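Imitation policy works on demos, falls over when I shuffle the props. What am I measuring?

Posted by Ferhat Yurt
October 8, 2021

I've inherited a pick-and-place project built on a kitchen set: plate, bowl, colander, felt ketchup bottle, assorted fruit of no nutritional value. We train by behaviour cloning on 151 teleoperated demos, two camera views, one behind the arm and one on the wrist. With the layout used in training, success is respectable. Move the colander a hand's width and the arm behaves as though it's never seen a kitchen, which I suppose is fair. My supervisor thinks the wrist view is the culprit, as half the time it gets table, plate rim and its own fingers.

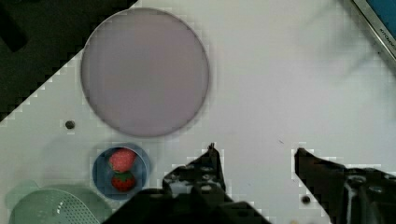
What I've tried so far

Random crops, colour jitter, and dropping the wrist camera altogether. That last one made the approach smoother and the grasp hopeless. The paper we're copying (the Trevach one, if you know it) reports a single success rate over 100 trials and says the objects were "varied". Varied how? Is there a sensible way to split this up so I can tell a vision problem from a control problem?

Yulan Xiong

Score it in stages. Reach, grasp, lift, carry, place, each marked pass or fail, with the trial ending at the first fail. We did this at Bresarton after months of arguing over one number, and most of our "vision failures" were the carry. Our operators moved fast in the demos, so the policy moved fast too, and anything soft swung about in the fingers on the way across. 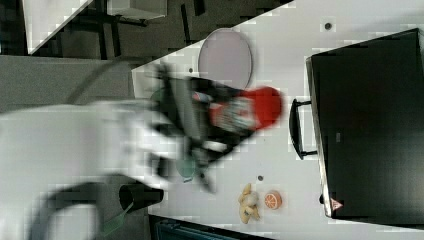

If your carry stage is where the failures pile up, slow the demos down before you touch the network. Re-recording is dull, but you get the whole afternoon back compared with another hyperparameter sweep. Also check that your camera timestamps line up with the joint readings. Ours were out by six frames and we'd built a fairly elaborate theory on top of that.

Keep the wrist camera, by the way. Your approach got smoother without it because the policy had less to be confused by, and then it had nothing to grasp with. Try masking it until the arm is close to the object. I'd also log the wrist view at grasp for every trial. A printed or stitched label is handy here — you can read off how far the thing has rotated in the fingers without any extra sensors.

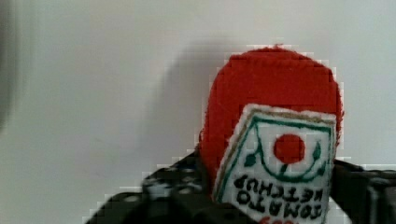 Irfan Wijaya
Lab technician, Astico

Agree with staging, but it won't answer the question about "varied". For that you need layouts written down before the policy runs. We keep a sheet of start positions in three groups: same as training, same objects moved, and new objects added. Report the three separately and never average them, however nice the average looks.

Take an overhead still of each layout and put things back against it between trials. Overlaying the live feed at half opacity works well enough. Eyeballing doesn't. I was sure I could reset a table by eye and I have 770 trials that say otherwise, all of them now in a folder called "old".

Include the awkward starts. Ketchup lying on top of the oven is a good one, with the height different and the near edge in the way. If your demos all start at table level, that layout will tell you more about the policy than another row of easy ones.

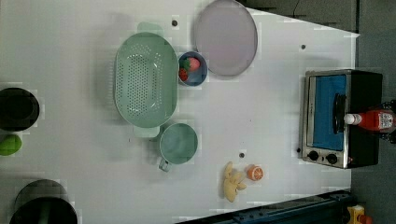
Teresa Phelan

Have you tried more data?

Reply from Ferhat Yurt

Thanks Yulan and Irfan. Staged scoring is in, and the carry is indeed where it all goes wrong in the training layout. With the colander moved it's the reach, so there are two problems and my supervisor and I each get to be right about one. Slower demos planned for November. Teresa, yes.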